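3.2 Collecting the demonstrations

I'll go through how we gathered the data in some detail, partly because when I read other people's papers this is always the bit I want and never get. We used hand-held grippers throughout, one in each hand, with a marker cube fixed on top of each so that we could recover where the gripper was from video. No arm was involved at this stage. A person does the task with the grippers, we record it, and the policy described in Section 4 has to make sense of it later.

The full set is 1658 demonstrations, gathered over one September at two sites, Lelville and Wandthorpe. We had four collectors. Maarja Vanags trained the other three and (bless her) wrote the task cards, which told people what to move and where it should end up but said very little about how. I'd argued for stricter cards. Our pilot at Prerkside had used them, and the recordings were lovely and tidy and the policy trained on them fell to bits the moment an object was turned sideways. So Maarja won that one, and I'm glad she did!

Every collector did 100 practice runs before anything was kept. That sounds like a lot, and people did grumble, but the first few dozen runs from any new person are full of little stops and second thoughts while they get used to having jaws for fingers. A policy will happily learn those pauses. We tried training with the practice runs left in and got a model that hovered outside the target for several seconds at a time, as if it had forgotten what it came for.

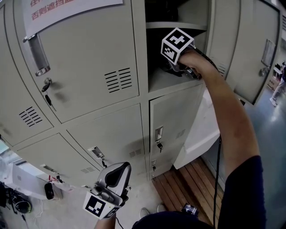
Figure 3. Collecting a demonstration in the locker task, with a gripper in each hand.

The locker task gave us the most trouble and, I think, the most useful data. On a table you can come at an object from nearly any side, so two collectors will often do quite different things and both be fine. A compartment only lets you in from the front. In Figure 3 the right gripper has had to go in beneath a shelf to get its jaws down near the compartment floor, and there isn't much freedom left in the wrist once you're in that position. The cable follows the forearm too, so collectors had to learn to keep an eye on it while they reached. We let them choose their own angle of approach as long as the marker cube stayed in view for most of the reach. Where the cube was lost for a short stretch we filled the gap from the motion on either side, and where the gap was longer we threw the run away. That cost us 147 runs, nearly all of them from the locker task.

We didn't throw away fumbles. If somebody missed the object, backed off and had another go, the whole thing stayed in, provided the second try worked. Roughly one locker run in 4 has a recovery of this sort, and Section 5.3 shows what happens when you take them out.

One last point on labelling. Van den Broek's scheme marks the start of a grasp at first contact, which we found hard to judge inside a dark compartment, so we used the moment the jaws begin to close.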